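Subject: Re: Hard water and sourdough (was: Loaves coming out flat)

Hi all, and hello especially to Senthil,

I meant to answer this in November and then the holidays got hold of me, so please forgive the delay. I've kept your note below so everyone can follow along.

Senthil Pai wrote:
> We moved out to Skostora in the fall and my starter has been sulking
> ever since. Same flour, same jar, same schedule, and it takes up to
> 9 hours to double when it used to take half that. A neighbor says
> the water here is very hard. Could that be it, or am I just a worse
> baker in a new zip code?
>
> Also, does anybody still have the rye formula from the Suksawat
> weekend? Mine got wet and I can't read the second half.

You are not a worse baker! I have eaten your bread and I won't hear it. I do think the water is worth a look, but I'd put it second on the list, and the temperature of your kitchen first. When my husband and I came to this house I went through the very same thing and blamed the tap for months.
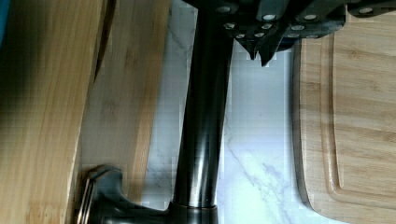

The faucet, with my bamboo boards standing by.

What I finally did was keep two jars going side by side for a couple of weeks, one fed from the tap and one from store-bought spring water. Same flour in both (I was on the Hullar whole wheat then, and still am, mostly). The tap jar was a touch slower for the first few feedings and after that I couldn't tell them apart except by the labels. Then I moved both of them off the windowsill and into the cupboard over the refrigerator, and they woke up like teenagers smelling bacon. So before you buy a filter, please try a warmer spot. A cheap thermometer left next to the jar overnight will tell you more than I can.

Very hard water can tighten up a dough, at least in my experience, and you may find you want a spoonful or two more of it than the recipe says. If your town uses a lot of chlorine, fill a pitcher the night before and leave it out on the counter uncovered. That's what my mother did for her African violets and it has never done my bread any harm. (If it's chloramine, sitting out won't do much, so it's worth calling the water office and asking which one you have. Mine picked up on the second ring and the man was lovely about it.)

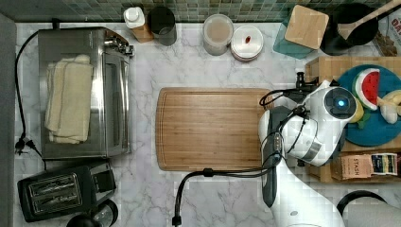

Now, the rye. I do have the formula, and in my own handwriting, so bear with me. For one big loaf it is 560 grams of flour altogether, a bit more than a third of that rye, and the rest good bread flour. You build the sour the evening before and let it go until it smells like apples. Caraway is up to you — I leave it out when my sister is visiting and put in twice as much when she isn't. Darius Sima was the one who wrote down the baking times that weekend, and I have only "until dark" on my card, so Darius, if you're reading, would you send those along to the list?

One more bit of business while I have everyone. The bulk flour order with Prallavton needs 6 households to go ahead and we're still short. If you were thinking about it, please write to me off-list and say which kind you'd like.

Senthil, let us know how the jar gets on in its new spot, and give it a good week before you judge it.

Warmly,
Your rye-stained list mom

List questions: write to the list owner | Copyright remains with each author | Back to top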